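Why I Still Want My Messages in Order

I have belonged to the same group on Plotell for a good long while now, mostly cousins and a few old neighbors, and I love it dearly. We swap recipes, we argue about whose turn it is to host in November, and somebody always has a new baby to show off. So please take what follows as the grumbling of a fond member (I am not going anywhere!).

My complaint is with the sorted feed. You open the app after supper, wanting to know what your people have been up to, and what you get first is whatever the app has decided you will like best. Last week I read three replies to my aunt's news before I ever saw the news itself, and by then I had sent her a cheerful little note that did not fit the occasion at all. She was very kind about it, but I felt awful for the rest of the evening.

I know the argument on the other side, and I think it is a fair one for big crowds. My gardening group on Sodunach has 2440 members, and if I had to read every word in the order it was typed I would never get a tomato in the ground. Sorting helps there. But our family group has 21 people in it. I can keep up with 21 people, and I would like to be trusted to do it.

There is a switch, I will give them that. You go into settings, then feed, then display, and pick "newest first," and it works beautifully until the next update comes along and quietly puts things back the way they were. A choice I have made ought to stay made, the same way my ringtone does. 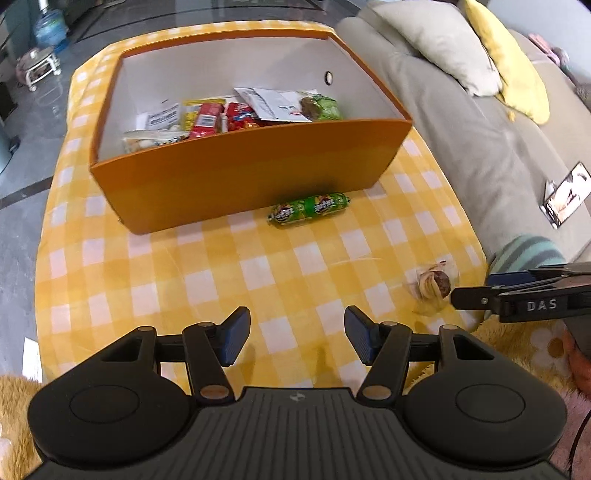
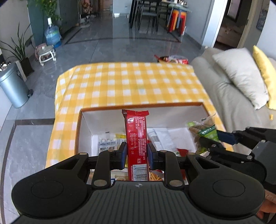 Snacks on the yellow and white checks

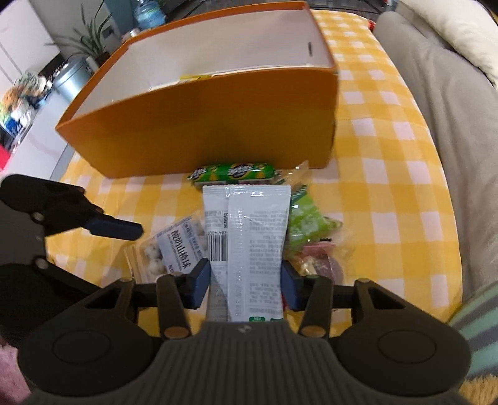
Binta Okeke wrote back that she likes the sorted feed, because she only looks in on Sundays and it saves her scrolling past a week of good mornings, though she agrees the switch should stay where you leave it.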